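NOTICE TO TENANTS OF THE TADGATE ESTATE

Issued by the Office of the Lessor, 2023-11-02

Tenants are advised that Level 4 of the Sokuvwood building has been withdrawn from the leasing schedule. Enquiries about its floor area should not be directed to this Office.

The level was measured in August at the request of Brerico, which had applied to take the eastern half for the storage of joinery. The surveyor's first figure was 500 square metres. The second figure, taken after lunch with the same instrument, was 519. The Office instructed that the mean be entered in the register, and a lease was drawn up on that basis.

Brerico took possession and wrote to the Office eleven days later. Its letter was courteous. The tenant wished to know whether the additional bay at the northern end, which did not appear on the plan, was included in the rent. An officer attended, walked the length of the floor and confirmed the existence of the bay. It had a loading door. The door opened on to a laneway the officer did not recognise, where it was raining. It was a fine morning elsewhere on the Estate.

The Office considered the matter under Clause 30 (Accretions and Improvements) and determined that any space arising during the term belonged to the Lessor. Brerico accepted the determination but asked that its rent not be reviewed until the floor had settled.
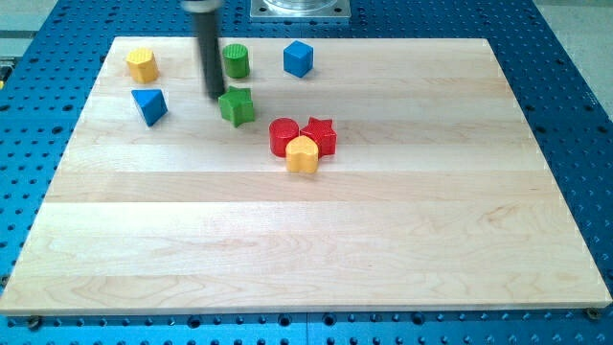
The floor did not settle. By the end of the quarter the walk from the goods lift to the northern wall took 19 minutes, and the tenant's forklift operators had begun to carry their lunch. Gbeho, the tenant on Level 3, reported footsteps overhead well beyond the line of its own outer wall. Its ceiling was inspected and found to be of the usual size.

A valuation was sought. The valuer observed that industrial land within reach of the harbour had never been dearer, and that an owner in the Lessor's position might reasonably do nothing. The Office adopted this advice.

On the last working day of the month Brerico returned its keys by post. The envelope bore a stamp of a kind not sold at the Tadgate post office, and the accompanying note said that the company had found suitable premises further along. It thanked the Office for its patience and enclosed rent to the end of the term, in full.

The goods lift no longer stops at Level 4. Tenants who hear the bell are asked to remain in the car and to keep the doorway clear for persons coming down.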